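Fortin Ivora

Reading time: 2 minutes

The Fortin Ivora is a small five-door hatchback built by Fortin at its Finwood plant. It replaced the Hosico, an older and heavier car that shared its engine with the company's light van. The Ivora was offered with one petrol engine of 80 horsepower and a choice of manual or automatic gearbox.
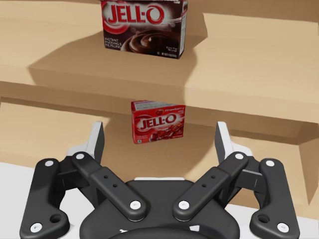 Finwood Motoring Club, Small Cars Register

The body was new, although the front suspension and steering rack were carried over from the Hosico. Fortin moved the fuel tank forward, under the rear seat, which lowered the boot floor and left room for a full-sized spare wheel. The dashboard was simplified, and the heater controls changed from sliders to rotary dials. Grey cloth trim was standard. A darker colour could be ordered at extra cost.

Two versions were sold at launch. The base model had steel wheels and wind-up windows at the rear, while the Ivora Touring added alloy wheels, cruise control and a split rear seat. A limited run of 200 cars in metallic green followed, each with a numbered plate on the centre console.

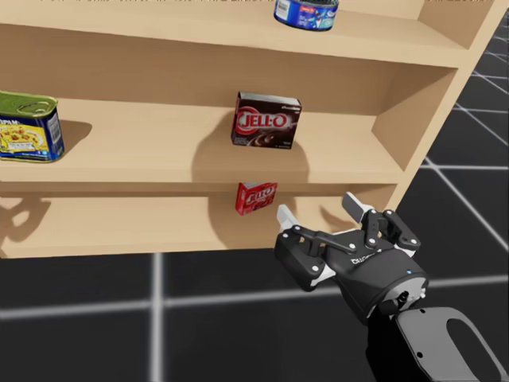 Early cars were criticised for road noise on coarse surfaces and for a heavy clutch. Fortin fitted thicker door seals and a revised clutch cable during the second year of production. The warranty against rust was set at 6 years. Cars built before the change can be identified by the single-piece seal on the front doors.

Last revised August 27, 2022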